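Brirari Kids Science Page
Kitchen Corner, number 20
January 27, 2018

WHY IS DRIED FOOD SO HARD TO WASH OFF?
(and other dish questions)

Quick one this week. Lots of mail about dishes! Most of it was some version of: why do I have to wash it NOW, why can't it wait until after my show?

Okay. Let's do it. Soup, smears, drops, rings, backwards letters. All in the dishes.

Start with soup

Think about tomato soup for a second. What's in it? Water mostly. Then tiny bits of tomato, a little oil maybe, some sugar from the tomatoes, salt, and often something to make it thick, like flour or starch.

When it's fresh in the bowl all those bits are floating. The water keeps them apart. Tip the bowl and the soup slides. Rinse the bowl right after lunch and most of it goes straight down the drain. Easy.

Now leave the bowl until dinner. The water goes off into the air, a little at a time. You can't see it going. That's called evaporation (say it: ee-VAP-or-AY-shun). The tomato bits don't evaporate. Starch doesn't either. They stay put, and they get closer and closer together, and closer to the bowl, until they are stuck to each other and stuck to the bowl too.

So dried soup is soup minus the water. Same stuff as before, just packed down hard. 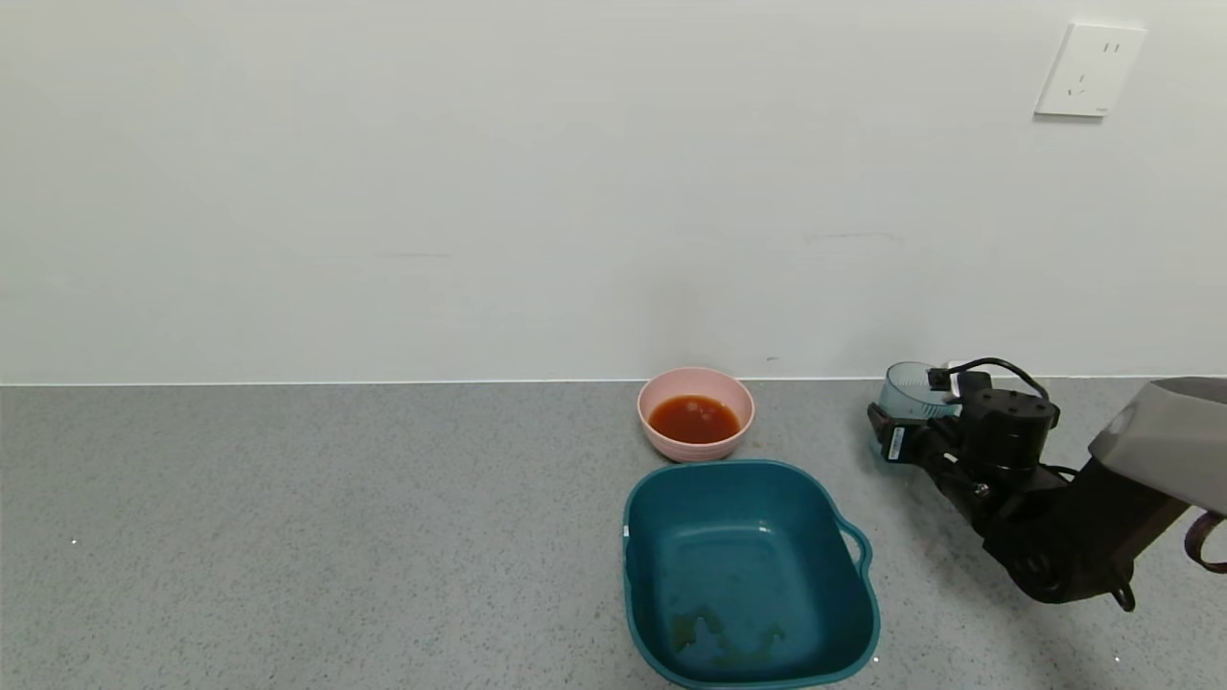

A pink bowl about half full of something like tomato soup or sauce, behind a teal basin with smears on the bottom.

See the difference between those two? The red-orange stuff in the bowl is shiny on top. A liquid surface pulls itself smooth, and smooth things bounce light back in one bright spot. The smears in the basin are brownish-green and look dried on. No bright spot on those. Dried food is bumpy when you get down to very small sizes, so the light goes off in every direction and the whole patch looks dull.

Try it with a spoon of ketchup on a plate. Look at it now, look at it after breakfast tomorrow. Where did the shine go?

So why does soaking work?

You put the water back! That's the whole trick really. Water creeps into the dry crust through tiny cracks and gaps. The starch drinks it up and swells. The sugar and the salt dissolve, they come apart into pieces too small to see and drift off into the water. Now the crust is soft. A sponge can push it.

It takes time for the water to get all the way in, thats why a two second splash doesn't do much. Thin smear, a few minutes. Thick crusty oatmeal, leave it a good long while. Egg is the worst. Ask whoever does the dishes at your house what THEY think is the worst, and send us the answer.

Warm water goes faster than cold. The tiny pieces of water (molecules) are always jiggling, and in warm water they jiggle more, so they bump into the food harder and more often. Use warm from the tap only. Hot water burns, so get a grown-up for anything hotter than a bath.

And the soap?

Water and oil don't mix. You know this one if you've ever seen salad dressing. So plain water slides right over a greasy spot and leaves it there.

Soap molecules have two ends. One end likes water, one end likes oil. The oil-liking ends grab onto the grease, the water-liking ends point out, and pretty soon there's a little ball of grease with soap all around it. The water can carry that away. Lots and lots of those little balls, that's why dishwater goes cloudy.

What about bubbles? Bubbles are fun. They don't do very much of the cleaning. There can be soap in the water without a big heap of foam on top.

Why use a basin?

Some people wash straight in the sink, some use a basin. A basin takes less water to fill than a big sink does. You can carry it if it isn't too full (two hands!). And it's softer than a metal or stone sink, so a cup that slips out of your fingers has a better chance.

Basins get dirty too. Food settles — the heavier bits sink — and if the water is poured off slowly the bits get left behind on the bottom. Then they dry. Then you have a dirty thing that was supposed to be for cleaning things. Swish it out at the end while everything's still wet, turn it upside down, done.

Cup time

Clear plastic cups are the best things in the kitchen for looking at. Especially the ones with ribs, those little up-and-down ridges on the sides. Why ribs? Two reasons.

One, grip. Wet hands slip on smooth plastic. Ridges give your fingers something to catch on.

Two, strength. Take a flat piece of paper and try to stand it on its edge. Flops over. Now fold it back and forth like a fan and stand it up. It stays! You could even rest a light book on it if your folds are neat. Ribs in a plastic wall do the same sort of job. Cardboard boxes too, look at the torn edge of one and find the wavy layer in the middle.

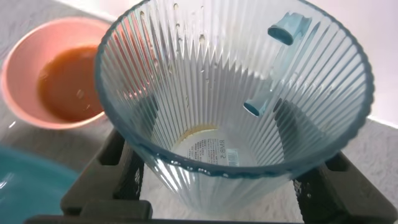
Straight down into a ribbed cup. Find the little drops, then find the backwards letters.

Lots going on in there. Let's take the drops first.

Why drops and not a flat wet sheet?

Water sticks to water. The molecules pull on each other, and the ones at the outside get pulled in toward the middle, so a small bit of water bunches up into a bead. The word is surface tension. Water sticks to other things too, and how much depends on the thing. On very clean glass it spreads out. On lots of plastics it doesn't spread so well, and it sits up in beads instead.

A small bead hardly weighs anything. Not heavy enough to slide down, so it hangs on the wall and waits. If two beads touch they join up and make a bigger one, and when one gets big enough — zip, down it goes, and it picks up other ones on the way. Watch a car window in the rain, same thing.

Each bead in the cup has a tiny bright dot on it too. Same as the shine on the soup. Curved, smooth, wet.

Why is there a ring?

Down near the bottom of the cup there's a faint yellowish-orange ring. Cups get rings a lot. The last little bit of a drink doesn't lie flat, it creeps up into the corner where the wall meets the floor. When it dries, it dries fastest at its edge, and more liquid flows out to the edge to fill in, carrying color with it. So the color piles up at the edge. Coffee does this on a table. Juice does it. Puddles do it on the sidewalk, with dirt.

Make your own: one drop of cold tea or dark juice on a white plate you're allowed to use. Leave it alone. No touching! When its dry, is it darker in the middle or around the outside?

Why are the letters backwards?

There's a white label showing through the base, with big letters on it and a small barcode. Write your name on thin paper with a marker. Turn the paper over and hold it up to a window. Backwards! Nothing happened to the letters, you're just looking from behind. Clear plastic lets you look at writing from the wrong side, and then left and right trade places.

Some letters don't care. A, H, M, O, T, W look the same both ways if you write them neatly. Others give it away at once, like S and N and B. Can you make a word that reads the same from the back? Put in the letters in the wrong order and it will look right on the other side. Ambulances do something like this on the front so drivers can read it in a mirror.

And why is everything wobbly through the sides?

Light bends when it goes into plastic and bends again coming out. If the plastic is flat on both sides the two bends pretty much cancel. If it's ribbed, each ridge bends the light its own way, so whatever is behind gets chopped into strips and shifted around. Bright stripe, pale stripe, bright stripe. Put a pencil behind a ribbed cup and move it slowly sideways. It'll jump.

THINGS TO TRY

The smear race
You need: 2 old plates, jam or ketchup, warm water, dish soap, a grown-up who says yes.
Put the same size smear on each plate. Leave one overnight. In the morning make the second smear. Wash both the same way. Count your wipes for each one and write them down.
Want to go further? Make 3 dried smears and soak them in cold water, warm water, and warm water with soap.

The drop count
You need: a penny, a dropper or straw, water.
How many drops can you fit on top of the penny before it spills? Guess first. Then do it again with a penny that's been rubbed with one drop of dish soap. Big difference.

The fan test
Folded paper, see above. How many pages of a magazine will it hold?

WORDS
Evaporate: go from liquid into the air.
Dissolve: come apart in a liquid until you can't see the pieces.
Residue: what's left behind after the rest has gone. (REZ-ih-doo)
Surface tension: the pull that makes water bunch up.
Starch: stuff in flour, potatoes and rice that swells up with water.

LAST TIME'S PUZZLE
We asked how many dried beans were in the Hamdan jar. It was 826. Closest guess came from a third grade class in Wernutthorpe, with 521. Everybody else was even lower! Beans are sneaky. Sticker sheet is in the mail.

NEXT TIME
Bread. Why the holes? Also a recipe from the Nandetti school kitchen, as long as we get it typed up.

Send smear race results on paper please, with your grade on it. Drawings are good. First 100 get a magnifier card.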